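Jeteo color terms

A table of everyday English color words as people write them when they list household goods for sale or giveaway. Covers kitchenware, storage, toys and garden items. Text only.

Version: 3
Maintained by: Drullia
Language: English (US spelling in the normalized column, original spelling kept in the raw column)
Format: CSV, UTF-8, comma separated, header row included

What is in it

Each row is one color phrase taken from one listing. There are 2,000 rows and 162 distinct normalized terms. The listings came from two local swap boards, Flesham and Flores, whose moderators agreed to the reuse. Prices, usernames and street names were removed before the rows were extracted, and the full listing text is not part of the release.

Columns

row_id – integer, stable between versions
board – flesham or flores
item_class – kitchen, storage, toy, garden, other
raw – the phrase as typed, including misspellings
term – normalized term
base – one of eleven basic color words, or none
modifier – light, dark, bright, pale, or blank
flag – see Flags

Sample rows

1041,flesham,kitchen,lite green,light green,green,light,
1042,flesham,kitchen,reddish orange,red-orange,orange,,split
1043,flores,kitchen,hot pink/magenta,magenta,pink,bright,double
1044,flores,garden,sort of teal,teal,blue,,hedge

How terms were normalized

Spelling was fixed first, then word order. "Green, dark" and "dark green" both become dark green. Brand color names were left alone unless they contained a plain color word. Two people assigned the base column separately and a third settled the rows where they disagreed. Most of the disagreement was over teal, magenta and anything between red and orange.

Kitchen listings are the hardest class. Sellers tend to describe a whole stack of bowls with one word, or give a color to the first piece and stop there. Where a listing named several colors, each color has its own row. Where it said "assorted" or "multi", base is none.
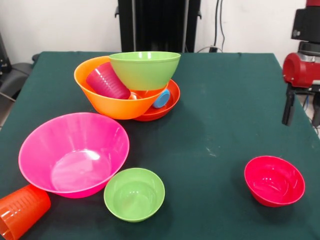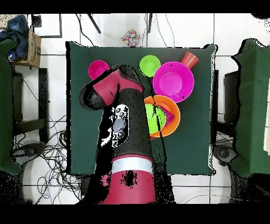
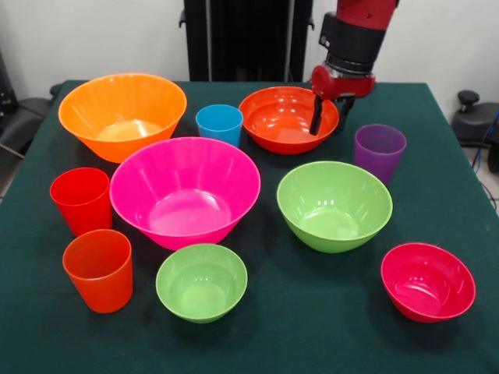 Colorful plastic dishes on a dark green cloth.

Flags

split – the base word was disputed and settled by the third reader
double – the writer gave two names for one color
hedge – the writer was unsure ("I think navy", "sort of teal")
brand – contains a trade color name

A row can carry more than one flag, separated by a semicolon. Flags are always lower case. In version 2 the hedge flag was called unsure; the loader script accepts both.

Suggested use

Search synonyms for second-hand listing sites, spelling correction, teaching material on color vocabulary. We use it ourselves to suggest filter words on a swap board, with terms that appear fewer than three times left out.

Known problems

The raw phrases have not been checked against the items. If someone called a purple chair blue, the row says blue.

Flores posts are shorter and use fewer modifiers, so any comparison of the two boards mostly shows posting style. The Flores form also had a color drop-down until May, and roughly 100 rows carry its wording ("red/orange", "blue/green"). They are not flagged yet.

Gray and grey are merged in term. Beige, tan and cream are kept apart, though several writers plainly use them for the same thing. Base for all of them is brown or white depending on the reader's decision, and we may change this.

Garden listings are thin. Terracotta makes up a large part of them and is sometimes a material, sometimes a color. Rows where it was clearly the material were dropped.

Changes in version 3

Added the modifier column
Renamed unsure to hedge
Removed duplicate rows from reposted listings
Fixed a quoting error in raw that broke some spreadsheet imports

Corrections

Send the row_id, the column and the value you think is right. Corrections are read on Friday and go into the next version. Please do not renumber rows in a fork, as other people's scripts depend on them.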